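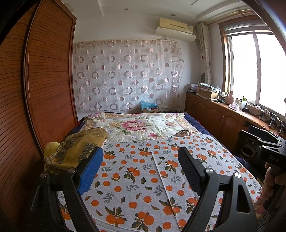
# Five grippers and a bed to make

The trouble with a fitted sheet, from a gripper's point of view, is that it has no handle. A mug has a handle. A screwdriver is practically all handle. A sheet is a large soft nothing with elastic in the corners, and anyone who has fought one onto a queen mattress after a long day will know that even a pair of human hands, with a fair few million years of development behind them, can come off second best.

Which is why I volunteered to spend a fortnight in January testing hand-held grippers on the laundry. The manufacturers would have preferred blocks. Manufacturers love blocks. Every demonstration I've ever sat through has involved a coloured cube going from one tray to another, to polite applause, and I have yet to own a cube that needed putting away.

The rules were simple enough. Five grippers, all of them the sort you hold yourself, squeezing a handle so the fingers do out front what a robot's would do on the end of an arm. Nine jobs, all cloth, from picking up one corner of a cotton sheet to folding a blanket in half without dragging half the bed along with it. I started at eight each morning, with a cuppa, and stopped when my forearms did.

## The pads matter more than the price

Look at the business end of the tool facing up the bed and you'll find a bright blue textured pad on one finger and a black ribbed one on the other. I went into the fortnight assuming pads were an accessory, like floor mats in a ute. By the second morning I'd have swapped the rest of the gripper for a good set.

The Melstead came with hard, smooth pads that held a wooden spoon like grim death and let go of cotton the moment it was asked to lift. It could pinch a fold well enough. It just couldn't stay interested. Swapping in a softer, grippier pair took me through 4 screws and one bout of crawling around on the carpet looking for the fourth, after which the same tool lifted a sheet corner cleanly on most attempts.

The Orance went the other way. Its pads are so tacky that they pick things up beautifully and then decline to put them down. I'd open the fingers and the cloth would come along for the trip, and I'd be standing there waving a sheet like a bloke signalling surrender. For towels it was a delight. For anything light it was a hostage situation.

## Long fingers, short tempers

Most of these grippers use linkages, flat bars on pivots that keep the fingertips facing one another as they close. The geometry is clever and the makers are very keen to tell you so. What matters at bed height is how much metal is hanging off the outside when you try to slip a fingertip under a fold.

The Chambi has the slimmest tips of the lot and was the only one I could slide beneath a flat sheet without first rucking it up with my free hand. It also flexes under load. Give it a doubled blanket and the tips splay, ever so slightly, and the blanket slides out with what I can only describe as tact.

The Flirnari is built like farm machinery. It took the blanket, the folded blanket and, on one memorable pass, the blanket and everything underneath it. Precision isn't really its go. If you've got a doona to shift, though, this is your tool, and you won't need a gym membership.

## Busy prints and other enemies

A word on patterns, because the vision people will ask. Plain white bedding is everybody's favourite in the brochures. Real beds have citrus fruit on them. They have peonies. They have a crease running straight down the sheet, which to you is evidence of folding and to a camera might be an edge worth grabbing, and right next to it there's a printed leaf with a much crisper outline.

I ran a rough check on this with an edge-finding program left on its default settings. Over 48 suggested grasps on printed cotton, a good many were aimed at artwork. It was especially fond of oranges. You can't fault its taste, but an orange printed on a sheet offers very little purchase, and the gripper would come down, close firmly on a taut patch of mattress and rise again with great dignity and no sheet.

Heaped cloth was far kinder. A loose pile has ridges all over it, and a ridge is the nearest thing a textile has to a handle. All five tools managed a heap on the first day, including the fifth, a no-name unit bought online whose trigger spring gave up before the week was out.

## So which one?

For sheets, the Chambi, with softer pads than it ships with. For heavy stuff, the Flirnari. The Melstead is a decent all-rounder once you've spent the extra on pads, and it has the only handle I could use for an hour without swearing. The Orance I'd keep for towels.

None of the five got a fitted corner over the mattress with one tool. With two, one in each hand, I managed it twice with the Chambi and a borrowed Melstead, and the second time it stayed on until lunch.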